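Home | Projects | Reports | Contact

Teaching Toy Sorting by Hand
Kohei Kudo and Leonor Bragança, Storcombe

Print this page | E-mail this page

3. Collecting the demonstrations

We recorded the task at home, with a hand-held gripper and its camera. The person closes the fingers on one toy, lifts it and releases it in the tub. In February we made 580 demonstrations, and we kept only those where the toy stayed inside the view.

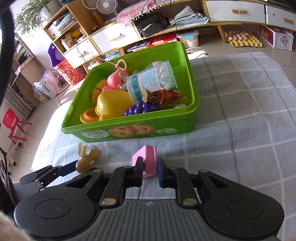
The small blocks were the most difficult for us. When a block is tilted, the wrist must turn first, and beginners often forget this - Leonor also, in her first day. Our supervisor, Colleen Sawatzky, advised us to move slower near the object. After this we repeated 100 demonstrations, and the training on them is still not finished.

Back to top | Next section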